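To: prirkbridge-parents list
Subject: Re: gym floor / where does everybody go after break

Quick one before I have to pick up my middle kid, sorry for the fragments.

I was at the building meeting last night, the one in the library that started at 7. Not many of us. So for those who couldn't make it, what I wrote down, and then an answer to the question from this morning, which I'm pasting in:

> Can someone tell me in plain words what is going on with the gym?
> The letter that came home says "limited access through November"
> and then on page two it says the floor has to come out. Those are
> not the same thing. My daughter is on JV volleyball and they have
> been told three different places for practice. Also is the cost
> coming out of the activities money, because we just did a
> fundraiser for that and I'd like to know before I sell another
> tub of cookie dough.

OK so. The floor is coming out. Not all of it. The half nearest the locker rooms, where the pipe let go, is cupped and the boards have lifted off the sleepers. The stage side tested fine and stays. "Limited access" means they hoped to use the good half while the work goes on, but the contractor (Someck) told them no, dust and the temp wall would block one of the exits. So in practice it's closed. The letter was written before that and no one fixed page one.

Someck is doing the tear-out and the drying. Böttcher is doing the new boards and the finish, and they can't start until the moisture readings come down. They want two good readings in a row. Last one wasn't good. After that it's 19 days of work, and that's work days, so add weekends plus the holiday. I asked if anyone would put a date on it. They wouldn't.
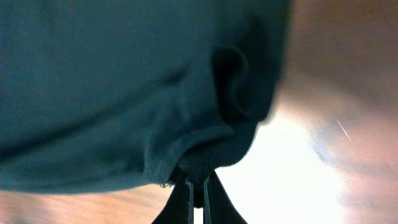

Money. Insurance is covering the floor and the pipe. The deductible comes out of the building fund, NOT activities. I asked twice so I'd be sure. What insurance is not covering is the stuff in the storage closet, which is the mats, the scoreboard controller and one set of the old uniforms. That number was $3,618. They're asking the district for it and if the district says no then it comes back to the boosters. So the cookie dough is safe for now, is how I'd put it.

Practice, as of last night:

JV and varsity volleyball, Hornier Street rec center, 5:45 to 7:15. There's a bus over, no bus back. You have to pick up there.
Basketball open gym, elementary school, after 6. Low ceiling, the coach is not thrilled.
Wrestling, cafeteria, once the tables are folded. They have loaner mats coming, didnt catch from where.
Cheer, the stage hallway at first, but that's inside the temp wall so now also cafeteria, alternating with wrestling.
PE is outside until it's too cold and then it's "classroom based." Make of that what you will.

The rec center only has 19 parking spots on the school side and the senior swim lets out right when we'd be pulling in. Please use the lot behind, off the alley. They've already had one complaint and we need them to like us.

Home games are the part I don't have an answer on. Two of them could move to Hornier Street but there's no bleachers, so it'd be players and whoever brings a folding chair. The others may get flipped to away. The athletic office is calling the other schools this week and will post the schedule once it's set. If you bought a season pass hang onto it, somebody asked about refunds and the answer was they'd get back to us.

Winter concert is not affected, it was always going to be in the auditorium. Book fair IS affected, they need a room, if anybody has an idea speak up.

One more thing, the side door by the locker rooms is locked all day now. Kids who get dropped there in the morning have been walking around through the bus loop, and the drivers are pretty upset about it. Front door only please, even if you're running late. I know, I did it too.

Next meeting same time, same room, two weeks out. It would help to have more then a handful of us in there when the district money comes up.

Will send the schedule when I get it. Gotta run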